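토론 연구실 방문기: 옷감을 다루는 소프트웨어를 보고 와서

지난 7월부터 메일만 주고받던 토론(Toron) 연구실에 드디어 다녀왔습니다. 공개일이라고 해서 사람이 많을 줄 알았는데, 오전 조는 단출해서 질문을 실컷 할 수 있었어요. 역에서 언덕을 한참 올라가야 하는데, 길을 잘못 들어 빵집 앞을 두 번이나 지나친 이야기는 접어 두겠습니다. (그래도 호두빵은 샀습니다.)

안내는 우르시나 레너 씨가 맡아 주셨습니다. 원래 경로 계획 쪽을 하시던 분인데 지금은 인식 모듈과 제어기 사이를 잇는 미들웨어 '마리코(Marico)'를 담당하신다고 해요. 커피를 받아 들자마자 화면 앞에 앉아서, 상자나 컵을 집을 때 쓰던 자세 추정이 옷 앞에서는 왜 통하지 않는지부터 이야기를 풀어 주셨습니다. 컵은 위치와 방향만 알면 되지만 옷은 만질 때마다 모양이 달라지니, 마리코에서는 물체 하나에 좌표 하나를 붙이는 방식을 버리고 주름, 가장자리, 접힌 층 같은 국소 특징을 그래프로 묶어 둔다고 합니다. 노드는 한 벌에 최대 400개까지 잡히고, 그 이상이면 계획기가 숨이 차서 잘라 낸다네요.

제가 제일 오래 붙잡고 있었던 건 손목 카메라 쪽이었습니다. 천장 카메라로 전체를 보고, 가까이 가서는 손목 카메라로 넘기는데, 이 넘기는 순간이 골칫거리라고 하셨어요. 가까이 다가갈수록 천이 화면을 다 차지해서 옷의 어느 부분인지 알 길이 없어지고, 움직이는 동안에는 흐려지기까지 하니까요. 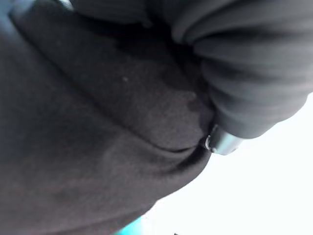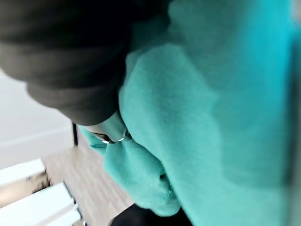

손목 카메라로 본 옷감, 두 장

토론 연구실, 2024-11-14

수실 프라자파티 씨가 이 두 장을 나란히 띄워 놓고 인식 담당의 고충을 들려주셨는데, 듣다 보니 저까지 한숨이 나오더라고요. 첫 번째 장의 은색 금속 조각은 끈 끝에 달린 장식처럼 보이는데, 어두운 천 사이에서 홀로 반짝이니 특징점 검출기가 무척 좋아한답니다. 문제는 두 번째 장의 반지도 똑같이 좋아한다는 점이에요! 한쪽은 옷에 붙은 부속일 가능성이 높고 한쪽은 사람 손가락에 끼워진 것인데, 밝기만 보는 검출기에게는 둘 다 '작고 반짝이는 것'일 뿐이니까요. 그래서 요즘 버전은 반짝임을 찾으면 곧바로 기준점으로 삼지 않고, 주변이 천인지 피부인지 먼저 나누는 단계를 거친다고 합니다. 손이라고 판단되면 계획기는 그 주위를 통째로 접근 금지 영역으로 잡고요. 흐린 프레임에서 이 판단을 얼마나 믿어야 하느냐를 두고는 팀 안에서도 의견이 갈린다고 하셨습니다.

청록색 플리스 소매 이야기도 재미있었습니다. 소매 끝이 둥글게 뭉쳐 있으면 분할 모델이 접힌 골마다 경계를 긋고 싶어 한대요. 짙은 회색 천은 또 반대라서, 층과 층이 맞닿은 어두운 틈이 그늘에 묻혀 경계가 아예 사라지기 일쑤고요. 프라자파티 씨는 노출을 두 단계로 번갈아 찍어 합치는 방법을 시험 중인데, 밝은 배경이 하얗게 날아가는 쪽은 포기하고 천 쪽을 살리는 설정에 정을 붙이셨다고 합니다.

옆방에서는 에스텔라 사아베드라 씨의 재생 도구 '고소프(Gosov)'를 구경했습니다. 기록된 영상과 관절 값, 그때 계획기가 검토했다가 버린 후보 경로까지 한 시간축 위에 겹쳐 보여 주는 프로그램인데, 저는 이것만 따로 얻어 가고 싶었어요. 지금까지 쌓인 기록이 785건이고, 그중 손목 카메라로 넘어가는 시점에 추적이 끊긴 56건에는 따로 꼬리표를 달아 두셨더군요. 마우스로 시점을 끌면 그래프의 노드가 하나둘 사라지는 모습이 그대로 보입니다. 화면 글꼴이 너무 작다고 말씀드렸더니 다들 그 말을 한다며 웃으셨습니다.

점심 뒤에는 힘 제어 이야기를 들었는데, 솔직히 절반쯤만 따라갔습니다. 천을 당길 때 힘이 갑자기 커지면 어딘가 걸렸다고 보고 속도를 늦추는데, 두꺼운 골지 부분은 걸리지 않아도 비슷한 신호를 내서 임계값 하나로는 안 된다고 해요. 함께 간 다미안 푹스 씨가 필터 지연에 대해 꼬치꼬치 물었고, 답이 칠판 한 면을 다 채웠습니다. 사진을 찍어 두지 않은 게 아쉽네요.

마리코의 인터페이스 문서는 참가자에게 메일로 보내 주신다고 했고, 고소프는 아직 내부에서만 쓴다고 합니다. 저희 쪽 기록 형식과 맞춰 볼 수 있을지 레너 씨께 여쭤 두었으니, 답이 오면 이 글 밑에 덧붙이겠습니다. 하루 종일 귀찮은 질문을 받아 주신 분들께 감사드립니다. 호두빵은 돌아오는 기차에서 다 먹었습니다.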